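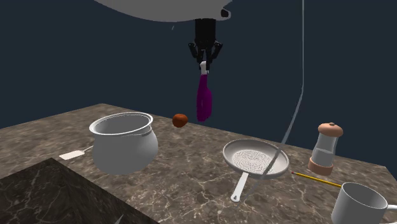
Encimera de mármol marrón, con vetas en beige, tostado y blanco.

Cómo pintar un efecto mármol marrón en una encimera vieja

¡Qué ganas tenía de escribir este tutorial! Llevo desde julio probando mezclas en tablas sueltas y por fin tengo una receta que me convence, con vetas que se pierden unas en otras y nada de rayas tiesas.

Materiales
Imprimación para superficies lisas
Pintura acrílica beige, tostada, marrón oscuro y blanca
Esponja de mar, pincel fino y una pluma (sí, una pluma de ave)
Lija de grano 300
Barniz al agua apto para cocina

Paso 1. Desengrasa a fondo y lija con suavidad, siempre en círculos. Retira el polvo con un paño húmedo y deja secar.

Paso 2. Da la imprimación con rodillo de espuma. Dos manos finas quedan mucho mejor que una gruesa.

Paso 3. Cubre todo de beige y, con la pintura todavía fresca, ve dando toques de tostado con la esponja. Gírala en cada toque para que no se repita el dibujo. ¡Esta es la parte más divertida!

Paso 4. Añade manchas de marrón oscuro muy aguado, en diagonal. Si una se te va de las manos, pulveriza agua y absorbe con papel.

Paso 5. Las vetas blancas. Moja la punta de la pluma, apóyala casi tumbada y arrástrala temblando un poco (el truco es de Lotte Van Beek, que me lo enseñó en su taller de Ziruvville). Difumina un solo lado de cada veta.

Paso 6. Tres manos de barniz, con lijado muy ligero entre una y otra. Respeta los tiempos del bote antes de apoyar nada encima.

Si te animas, empieza por una balda pequeña. Yo ya tengo la siguiente imprimada y voy a probarla en verde.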